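# Project Report: teaching a robot to pick up laundry

Spring term, robotics elective. Final version, handed in June

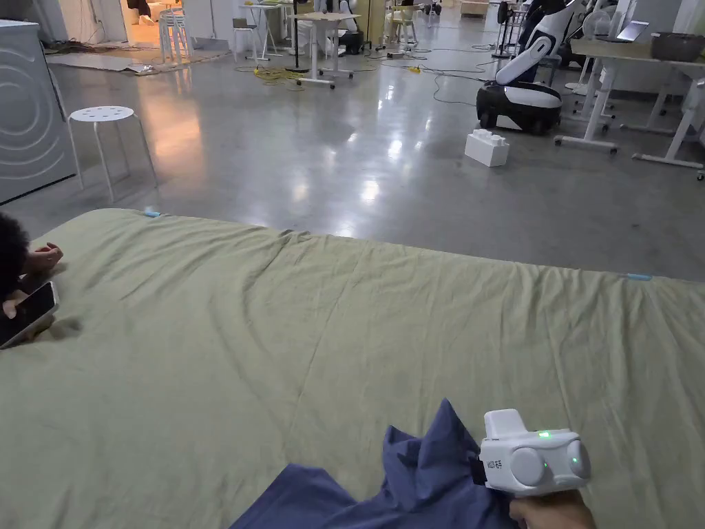

*Fig. 1. Recording a pick on the green comforter, blue garment in the hand-held gripper.*

## What we wanted

Get a robot to take a piece of crumpled clothing off a bed and drop it in a bin. Folding was in the first proposal, we cut it in week two. Too hard, not enough time.

We called the project Urby. The training code is called Mana, built on last year's group's repo, mostly rewritten by now.

## How we collected data

A person holds the gripper and does the task by hand. The gripper logs its position and how far the fingers are open, plus video. No robot needed for this part, so two of us could record while the others fixed the code.

One session:

- spread the comforter on the mattress, don't smooth it
- toss one garment on it, let it land however
- start recording, second person checks the log on the phone
- pick, lift, carry, drop
- stop, toss again

Early on we were placing the clothes neatly without noticing. Model learned that and nothing else. After that we tossed everything from standing height.

Best place to grab is a peak in the cloth. Grab flat fabric and you get the comforter too. We threw out a lot of takes for that reason before somebody thought of pinching sideways and lifting a little before closing all the way.

## Numbers

| | takes |
|---|---|
| recorded | 1,314 |
| thrown out | 474 |
| kept | 840 |

Of the kept ones, 724 went into training and the other 116 were held back for checking. The big reasons for throwing out takes: grabbed the comforter, tracking lost, forgot to press stop.

## Training

Ran on the lab machine overnight. First run crashed at 3 a.m., disk full. Second run finished but the time stamps on the video and the gripper log didn't line up so the model closed its fingers late every time. Took us four days to find. It was one line in Mana. Fixed, retrained, much better.

## Testing on the robot

400 tries total, split between clothes it had seen in training and clothes it hadn't. A try counted only if the garment ended up in the bin and the comforter stayed put.

Shirts went best. Anything thin was bad, the fingers slid right over it. Socks we gave up on. Dark clothes on the green comforter fine, green shirt on green comforter basicaly invisible to it.

Worst habit: it picks the garment up, drops it halfway, and carries on to the bin with nothing. There is no check for an empty gripper. We should of added one early, it was on the list since week five.

## Problems

- battery in the gripper dies faster than the manual says, charge between sessions
- comforter slides off the mattress after a while, check it before each batch
- file names. Three of us used three different styles. Renaming took a whole afternoon
- the Lebrun room was double booked twice and we lost both slots

## If another group picks this up

Do the empty gripper check first. Record with more than one comforter, ours only ever worked on the one color and we have no idea how it does on a patterned one. Agree on file names on day one.

Final demo was at the Nernance open house. Five garments, four in the bin, one on the floor.

Code and logs are in the class folder under urby_final. Not urby_final2, that one is broken.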